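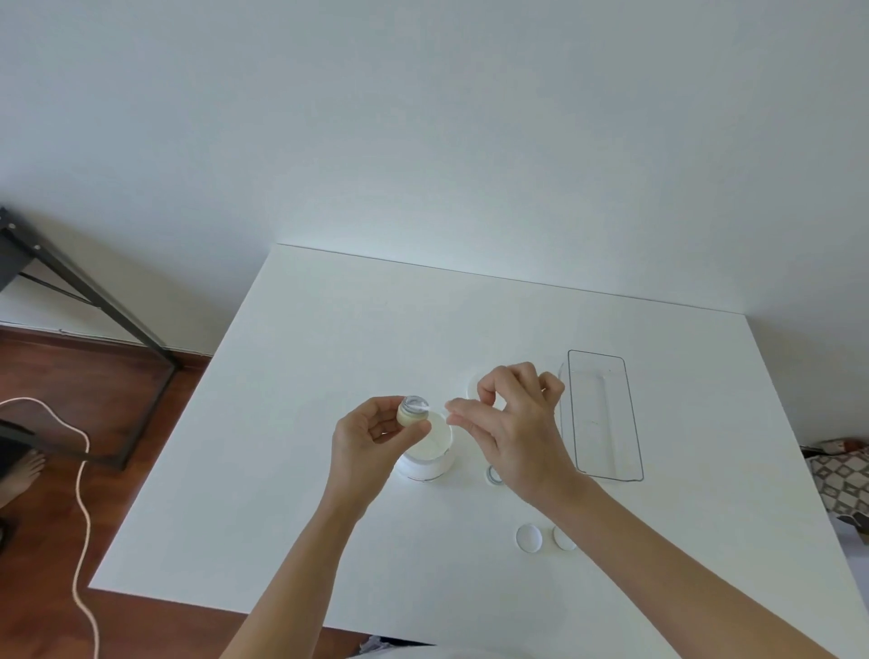
Jars, lids and a clear tray on a white table.

Lougher Refill Room to Take Back Cosmetic Jars With Their Lids

June
By Catrin Foulkes

LOUGHER — The Lougher Refill Room will begin accepting empty cosmetic jars and tubs from the public this month, provided the lids come with them. The jars will be sorted by size, washed, matched again with their caps and offered for refill at the counter or given to home makers of creams and balms.

The new service is called Dito. It follows a trial in which 3,083 containers were handed in by residents. Of those, 400 could not be reused because a lid or cap was missing.

"Most people rinse the jar and throw the lid in a different bin," said Catrin Foulkes, who runs the Refill Room. "Then we have a good glass jar that we can't send out with anything in it. We would like people to keep the two together from the start, and we would like the small parts as well as the big ones."

Small parts are a large share of the work. A face cream jar can arrive as a base, an outer cap and a thin liner or disc that sits between them. Some also hold a small scoop. At the sorting table these pieces come apart and have to be kept near the container they belong to until they have been checked. White caps are the slowest to match, as many of them look the same from the top and differ only in the ring on the inside.

Under Dito, each set is taken apart on the table and the pieces are laid out beside it. Sorters try the cap on the jar by hand before either goes to be washed. Sets that fit are placed together in a long clear tray. Sets that don't fit are put aside, and the loose parts are kept for one month in case a match comes in.

The Refill Room tested several kinds of tray before settling on clear plastic. Colored trays made it hard to see clear lids lying at the bottom, and fabric-lined boxes held on to dried cream. The trays used now are narrow enough to stand at the side of a small table and leave the middle free for work.

What Will Be Accepted

Residents may bring in the following, empty and wiped out:

Glass jars for face cream, balm or ointment, clear or tinted, with their lids.
Round plastic tubs with screw caps or lift-off lids.
Liners, inner discs and small scoops that came with the jar.
Single lids and caps in good condition, in a separate bag.

Printed text or labels on the container are not a problem. Paper labels come off in the wash, and text printed straight onto the plastic is left as it is. Tubs with printing go back out to the counter in the same way as plain ones, with a new sticker over the old product name.

The service can't take pump bottles, aerosol cans, mascara or lipstick tubes, mirrors, or any container that held medicine given by prescription. Cracked glass should not be brought in. Jars with product left inside will be returned to the person at the door.

Drop-off is open from 10 a.m. each day that the shop is trading. There is no charge, and no need to book. Anyone bringing more than two full shopping bags is asked to call at the counter first so that a table can be cleared.

Sorting at Home

A part of the sorting will be done in people's own homes. During the trial, the Refill Room found that its back room could hold only one table, and that bags of jars were waiting too long before anyone opened them. Residents who offered to take a bag home were able to get through it at their own pace, and the number of lost lids went down.

Home sorters collect a bag of mixed containers, a clear tray and a printed guide. They need a flat, light-colored surface that can be wiped, and good light. They are asked to finish one container before opening the next, and to bring everything back, including the pieces they could not match.

"You don't need much room," Foulkes said. "A plain table does it. I tell people to put the lids down where they can see them and leave them there until the jar is done. If you start stacking lids, you will be at it twice as long."

The guide was written by Foulkes and laid out by Matska, a print shop in Lougher. It covers two sheets and includes outlines of the most common lid sizes in the trial, drawn at full size, so that a cap can be set down on the page and checked. A second version with larger print will be ready later in the month.

Washing and Refill

Matched sets go to Hirnari, a soap and balm workshop that has washing equipment on site. Hirnari washes glass and plastic in separate loads and dries the lids on racks with the open side down. Liners made of card or foam are removed and replaced. Hard plastic liners are washed and put back.

The workshop will use some of the glass jars for its own balms, which are sold at the Refill Room counter. The rest will be sold empty, as a jar with its lid, to people who make their own products or need small containers with a good seal. The plastic tubs will be offered in the same way, though not for food.

Hirnari has asked that people stop soaking jars in bleach before bringing them in. Several jars in the trial arrived with a strong smell that took more than one wash to remove. A wipe with a paper towel and a rinse in warm water with dish soap is enough.

Money from the sale of empty jars will pay for washing and for the replacement liners. The Refill Room doesn't expect to make a profit from Dito in its first year and has not set a target for the number of jars. It will post the count of matched sets in the shop window at the end of each month, along with a list of the lid sizes it is short of.

Lids Wanted

The 400 containers left over from the trial are still in storage. Foulkes hopes that many of them can be matched once single lids start to come in. The sizes most needed are round white caps for wide plastic tubs and clear lids for small glass jars. A sheet at the counter shows both at full size, and staff can check a lid while the customer waits.

"If you have a drawer at home with lids in it, please look through it — we probably have the other half," Foulkes said.

Residents who would like to sort at home can put their name down at the counter. New home sorters are shown how to handle one bag in the shop before taking one away. Children may help with plastic tubs if an adult is at the table, but glass should be left to adults.

About the Lougher Refill Room

The Lougher Refill Room sells soap, cleaning products and dry goods by weight and takes back containers for reuse. Dito is run from the same premises.

Press contact: Catrin Foulkes, Lougher Refill Room. Copies of the sorting guide are available on request.

10 shares
2 comments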